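Usetti社プリントTシャツ工場 見学記録

6月18日、アパレル受託プリントを手がけるUsetti社の工場を見学した。対象は季節物のスウェットとTシャツの印刷ラインで、案内は生産管理のNives Fontana氏。所要時間は2時間、参加者は当方を含め3名。

工場は前処理、印刷、乾燥、検品の各区画に分かれる。生地はBallia社から反物ではなく縫製済みの無地ボディで入荷し、ロットごとに収縮率を測ってから棚に入る。綿100%と混紡では前処理液の塗布量を変えており、設定値はボディの品番に紐づけて管理している。

印刷はインクジェット方式が主で、版を使うのは同一柄290枚以上の注文に限る。切り替えの基準は昨年見直したとのこと。濃色ボディでは白の下地を先に打つため、淡色に比べて1枚あたりの時間が延びる。冬柄のセーター風プリントは編み目の細線がつぶれやすく、入稿データの線幅に下限を設けている。

受注システムはMishraを使用。見学当日の受注残は1239枚で、繁忙期前としては標準的な水準という説明だった。文言入りの商品は入稿時に目視審査を行い、政治家の実名や脅迫的な表現を含むものは差し戻す。判断に迷う案件は2名で確認する。

検品では首回りの位置ずれと色差を見る。許容差の数値は非公開。返品理由の上位はサイズ違いで、印刷不良はそれより少ない。 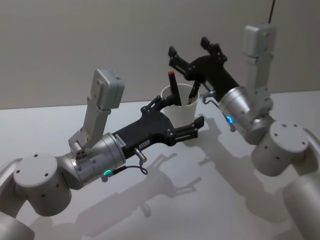
白い天板の上、筆記具を立てた紙コップと2本のロボットアーム

包装はPullell製の袋詰め機で行う。袋は厚手と薄手の2種類があり、海外向けは厚手に統一されている。ラベルの貼付位置は仕向地によって異なり、作業台の手元に対照表が掲示されていた。

質疑では洗濯堅牢度の試験条件を尋ねた。社内試験は洗濯のみで、摩擦は外部機関に委託している。試験報告書の写しは後日送付される予定。次回の見学受付は8月に再開する。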